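Chapter 5
Putting Things Back: Shelves, Pairs and Floors 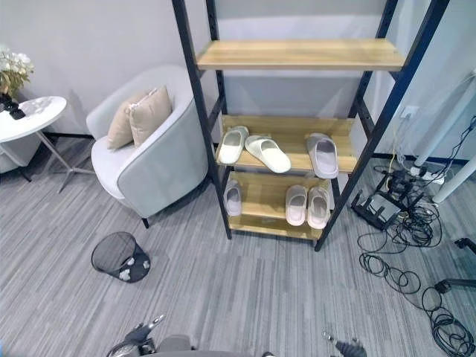 Photo: Armelle Tessier / Sutudico

Before you start. Read the chapter once, quickly. Then get a pencil and go and stand in a real room. Any room with a floor and somewhere to put shoes. Notes on paper, not on your phone.

What this chapter covers: open shelving, footwear in pairs, things on the floor, the order of work. Soft furnishings only briefly (see Chapter 8). Laundry not at all.

Key words: pair, zone, reset, footprint, open shelf, floor line.

5.1 Why start with slippers

Small job. Quick. Easy to see when it's done. A slipper has a partner, and a partner gives you a rule: two together, same way round. Most things in a house have no rule as clear as that. A vase can go anywhere. Cushions, more or less the same.

Look at the shelves in the opening photo. Two white slippers on the middle board, left end, next to each other but pointing different ways. A pale grey-lavender one further along on its own. Down on the bottom board a single light grey one at the far left, then a pale pink-grey pair side by side on the right. So some of the work is done already. The tidier's first question is always which bits to leave alone.

Sutrisno Halim, who taught the first version of this course, called this "reading the shelf". Hands behind your back, one minute, say aloud what is allready right. Students hate it. Do it anyway. People who skip it tend to pull everything down and begin again, and a ten minute job turns into the afternoon.

5.2 Open shelves

Metal posts, wooden boards, no doors, no back. Cheap, strong, and everything on show. Points to remember:

Heaviest low.
Footwear low too, normally. Dirt falls.
Pairs at the front edge, toes the same way. Toes in or toes out, argue about it at home, but pick one.
Leave a gap between pairs. A hand's width will do.
An empty shelf is not a problem to be solved. Leave it empty untill something needs it.

That last one gets lost every year. Hannelore Reisinger's household survey for the Gruno handbook asked 60 homes about their open shelving, and 23 of them had put something on a bare board just so it wouldn't look bare. Candles mostly. A few baskets with nothing in. All of it wants dusting.

5.3 The floor line

Everything touching the floor that isn't furniture or a rug is above the floor line in priority. Meaning: do it first. You walk there. A wastebasket on its side, like the black mesh one in front of the armchair, gets stood up before a single slipper is moved. Paper still inside, fine, empty it later at the bin round.

Cables and electrical things come next. Don't tug. Follow each lead to its end before lifting anything, and ask the owner before unplugging. Kuldeep Ahuja has a page on this in the Tsakiris reader, worth finding, short.

Carpet is last. No point running a vacuum round things you're about to pick up.

5.4 Chairs and side tables

Briefly. Cushions: shake, stand up, back of the seat. A small round table takes very little before it looks full, so one tall thing plus one low thing and stop. Artifical flowers need dusting same as real ones need water. Soft dry brush, leaves too.

5.5 Order of work

Read the shelf.
Floor line.
Shelves, bottom board up.
Table tops.
Cushions.
Carpet.

Augustina Nutsugah does table tops before shelves and gives her reasons in the Further Reading. Either is accepted for coursework as long as you keep to one order throughout and write down which.

5.6 Task

Pick one shelf unit in use. Draw it, front view, boxes are enough. Mark each pair with a line joining the two, each single with a cross. Reset it. Draw it again after 5 days without telling the household. Bring both drawings in August, plus half a page on what moved.

Chapter 6 goes on to drawers.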